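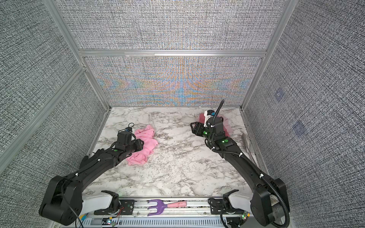 The robotics club has been at the cloth task since the start of term, and I went along on 7th December half expecting to be told it was solved. Attila Medve, who runs the bench, didn't claim that. His log has 931 attempts at folding a cloth with two arms and a success column I'd call modest, especially once you read what the club accepts as a fold.

The plan is to enter the Skekby student round with it. I have my doubts. The rules allow 14 minutes and a cloth the team hasn't practiced on, and so far the practice has leaned heavily on pinks and reds against the same marble top. Magdolna Gulyás thinks color won't matter much. Ifeanyi Okeke thinks it will, and wants 40 runs with something dark before anybody fills in the form — a fair request, and one that has been put off twice.

I'd also like to hear less about speed. Two arms working on separate cloths makes a busy demo, but the round is judged on one cloth held by both, and there is very little of that in the log.

Lorraine Ashworth has the sign-up sheet for bench time in December. New members are welcome, including those who can't code. Bring a dish towel, any color but pink.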